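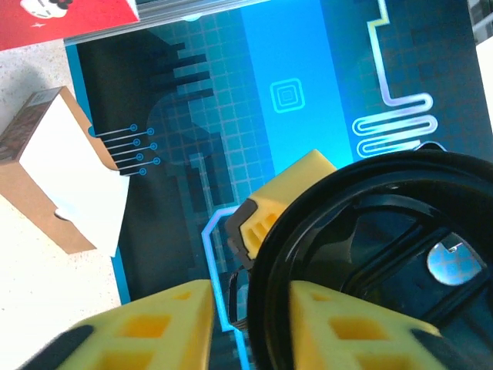 Plumell open day, March 8, 2024

I went to the Plumell open day for the free lunch and stayed for the mats. Plumell prints surfaces: table covers, play mats, work mats, the sort of thing you put other things on. The works is outside Plelarstead, behind a tire shop, and the sign is smaller than the tire shop's.

Visitors went round in groups of 12. Ours was led by Engelbert Brunner, who has run the print floor for years and speaks of ink the way other men speak of their knees. He showed us the big roll printer, let us stand near it, and then asked us to stand less near it.

The pattern getting all the attention was the blue one with the circuit-board graphic, navy and teal and cyan, with a faint square grid over the middle and a bright light-blue stripe running down it. It looks like the inside of a computer as imagined by someone with a good mood and a ruler. A black round thing like a lid, ribbed inside, sat on display with it, and the grid looked rather smart through the opening. I asked what the stripe was for. "It is a stripe," said Brunner.

The catalog lists 234 patterns. I liked two of them, and one was discontinued in March.

Next came the cutting room (loud) and the Negussie hall, where finished stock waits on shelves for the truck. Lunch was soup — good soup — in paper cups from Brurker, the caterer across the road. The bread ran out before the second group got there. We were the second group.

Parking is behind the loading bay. Follow the arrows, and ignore the one pointing at the wall.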